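# Planning a House Concert for a Small Ensemble

A string trio or wind quartet can play very well in an ordinary home. These steps come from the chamber evenings we run in Skenville, where most hosts have never put on a concert before.

## 1. Choose the room

Walk through the house and clap once in each room. A dry, short sound suits piano trios. A longer ring flatters strings but blurs fast passages. Carpet and heavy curtains can be rolled up or tied back if the room sounds dull.
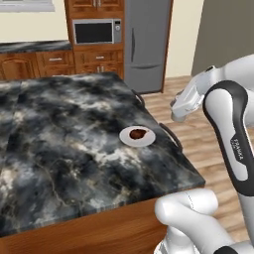
Seat the audience on no more than two sides of the players, and leave a clear path to the door. We allow 24 chairs for a living room and stop there. If the living room opens onto the kitchen, use the kitchen for intermission. A stone-topped island gives you a good surface for food, and one small round plate set out on dark marble is easy to spot from across the room. Put out several, well apart, so that people don't bunch up.

## 2. Build the program

Keep the music to 60 minutes, plus a 20 minute intermission. New music works best when it isn't left until the end, when listeners are tired. A typical order:

1. A short, familiar movement
2. The new piece, with a spoken introduction
3. Intermission
4. One longer work

The Satard Trio played this order for us in June, with the Jonora suite second. Ask the players for exact timings, including tuning.

## 3. Prepare the house

Turn off anything that hums. Refrigerators are the worst – switch yours off just before the first piece and leave your car keys inside it so you remember to turn it back on. 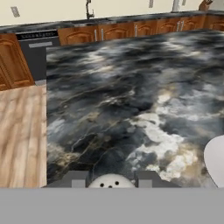

*Dark marble countertop beside a pale wood floor.*

Bare floors need endpin stops for cellos. Ask the cellist to bring one, and keep a spare strap in the house.

## 4. Set up for the players

Each player needs an armless chair, a stand and a light. Check the sight lines by sitting in every seat yourself.
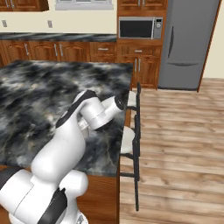

Page turns need planning too, especially if the parts are loose sheets. Tape them the day before and let the tape settle overnight. You need a broad, flat surface for this, and a kitchen island with a long straight edge works well. Line up the bottoms of the pages against that edge before taping. If the stone has dark and cloudy light patches, lay down plain paper first so you can see the tape.

## 5. On the night

- Doors open at 6:30, music at 7:00
- Phones off before the players enter
- Programs on the chairs
- Stand lights tested with the room lights down

We print programs from the Yoon template, 2 to a sheet. Composer's name, title, year and movements are enough. Put the donation basket by the door and mention it once, right before intermission.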